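# Gromley site adds a second kitchen table for recording robot examples

Wednesday, December 3, 2025

GROMLEY — Jusik, a small company that trains robot arms to handle household items, has opened a second work table at its Gromley site and plans to keep both in daily use through the spring. The company says it needs more recorded examples of ordinary kitchen chores before it can move on to the next version of its software.

The two tables are in a former print shop on the east side of town. Each has a pair of robot arms. Operators guide the arms through a task by hand controls, and the system stores the camera video along with the position of every joint. One complete run through a task, from the first movement to the last, is called an episode. The learning software is later trained on large sets of these episodes.

Bernd Dreßler, who manages recording at the site, said the first table had been booked solid since June.

"We had people waiting for a turn, and we had tasks waiting for people," Dreßler said. "The software group would ask for something on a Monday and we would get to it the week after next. With two tables we can leave one set up for a long job and use the other for short requests."

The long job at the moment is a set of tasks the company calls the Onuoha series, named after the street where it had its first office. The series deals with dishes and other kitchen goods: taking a mug off a stand, putting a plate in a rack, moving a tray from one side of the table to the other, setting a lid down. The goal for each task is 1000 accepted episodes. Dreßler said the mug task is almost there and the plate tasks are well behind it.

Plates are slow work. A gripper with two flat fingers has to take a plate by the rim, and the plate has to come down between pegs without catching on them. New operators tend to lower the plate too fast, Dreßler said, and then stop and correct. The company keeps some of those corrected runs on purpose. If every example went smoothly, he said, the software would have nothing to go on when a plate comes in at the wrong angle.

Not every run is kept. After each shift a reviewer goes through the recordings and marks them as accepted, accepted with a note, or rejected. Common grounds for rejection are an operator's hand entering the view, an item falling off the table, a pause of more than a few seconds, or an ending that doesn't match the written goal of the task. Rejected runs are stored separately and are not used for training.

Between runs, the operator changes the layout. A card on the side monitor gives the new positions, and the cards are drawn in random order. The mug stand may go from the top of the table to the left side, or the tray may be turned. Lighting is changed on a separate schedule. Dreßler said layout changes take up more of a shift than most visitors expect, and that the company has not found a good way to shorten them.

"You could skip it and record three times as much," he said. "Then you would have a robot that can pick up a mug in one spot."

Operators work in pairs and switch roles at set times. One drives the arms and the other handles the layout, reads out the task and starts and stops the recording. A shift lasts six hours with breaks. Most of the operators are part-time, and several came from packing and assembly jobs in the area. No background in robotics is required. Training takes two weeks, and the recordings made during the first week are thrown out.

Dreßler said the skill that matters most is keeping an even pace. Some of the best operators play an instrument or sew, he said, although the company does not ask about that when it hires.

The written instructions have changed several times this year. Early on, each task had one fixed sentence, such as "put the mug on the stand." Operators are now asked to supply their own wording at the start of a run, in everyday language, and the wording is saved with the episode. The software group wanted this so that the system would learn to follow requests from people who don't all talk the same way. A side effect has been some arguments over names. Operators did not agree on whether a small round piece with a knob should be called a lid, a cover or a top, and the reviewers decided to allow all three.

The company has also changed how it sets up its goods. Until the summer, the tables held only the items needed for the task being recorded. Now other kitchen things are left standing on and near the work surface during a run, including items that play no part in it. Dreßler said that models trained on the earlier recordings did well on a bare table and poorly in an actual kitchen, where the arm would hesitate or reach for the wrong thing.

A brown mat marks the main working area on both tables. Operators may place task items anywhere on it as long as at least one arm can reach them. Items that are too far out for either arm are moved in before the run starts, and the change is logged.
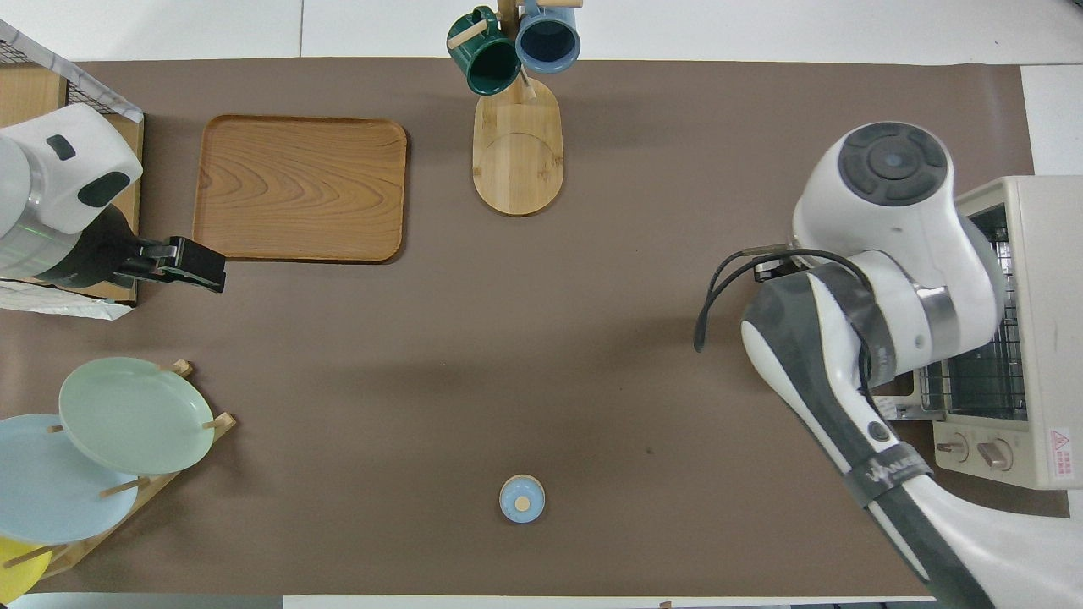

Some of the recordings will go to Preretti, a maker of kitchen equipment for care homes, which is paying for part of the work. Preretti wants to test whether a pair of arms could clear and sort dishes in a small shared kitchen after meals. Under the agreement, it gets the dish episodes and the layout cards that go with them. Jusik keeps the rest of the series and may use all of it to train its own software.

Neither company would say what the agreement is worth. A first test is planned in a practice kitchen at Preretti's own building, with no residents present. The arms will be supervised the whole time, and a staff member will be able to stop them with a switch on the wall.

Dreßler said he did not want to promise a result. The present version of the software can hang a mug on a stand more often than it fails, he said, but it still has trouble when two mugs hang close together or when a handle faces away from the arm. The next training run will include the newest mug episodes, and the group hopes to see whether the mix of handle directions helps.

The oven tasks have been put off. The plan called for opening a toaster oven, sliding a tray in and closing the door again, with the oven unplugged. Trial runs in the fall took too long, and reviewers turned down most of them. The task will be split into shorter parts and written up again before any more of it is recorded. Turning the knobs may become a task of its own.

Safety rules at the tables are the same as before. Nobody may reach over the work surface while the arms are powered for a run, and the partner must say "clear" out loud before the driver takes the controls. The joints are checked at the start of each shift, and the cables are looked over at the same time. The site has had no injuries, according to Dreßler. It has lost a fair number of plates.

Jusik is taking applications for more operators for the early and late shifts. Applicants are invited to a one-hour tryout, in which they drive an arm through a simple pick-and-place task and then help reset the table for someone else. The tryout is paid. Forms are available at the front desk of the Gromley site on weekdays, and the company expects to fill the early shift first.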